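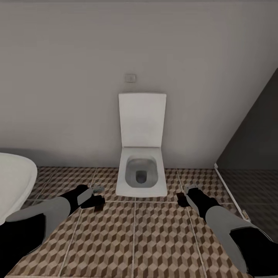 *Skotico, February*

Have you ever clicked "buy" on a pair of mittens and wondered what happens next? Quite a lot, and it starts within seconds!

First, your order zips to the store's computer. The computer checks a giant list called the **inventory**, where every single thing in the warehouse is written down. Are there any red mittens left in your size? Yes! One pair gets saved just for you, so no one else can buy it.

## Off to find your mittens

At the Finditov warehouse, a worker called a *picker* gets a message with a shelf number. Akosua Kyei is a picker, and on a busy day she picks over 300 things! Your mittens might be in aisle 8, shelf 7. She scans the barcode (those stripy black lines) and the scanner beeps if she has the right pair. If she grabbed a scarf by mistake, it buzzes instead.

Next comes the packing table. The mittens go into a bag or box, and out comes a label with your address and a tracking number, something like 1743 but usually much longer.
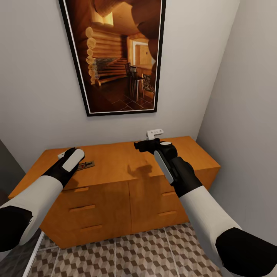
## The long ride home

Now your package travels! A truck takes it to a sorting center, where packages are grouped by where they're going. Each time somebody scans the label, the computer makes a note of the place and time. Those notes are what a grown-up sees when they look up the order: "packed," "on its way," "out for delivery."

Then a driver brings it to your street, and there it is!

**Try it:** Next time a package comes, ask if you can look at the label. Can you find the barcode?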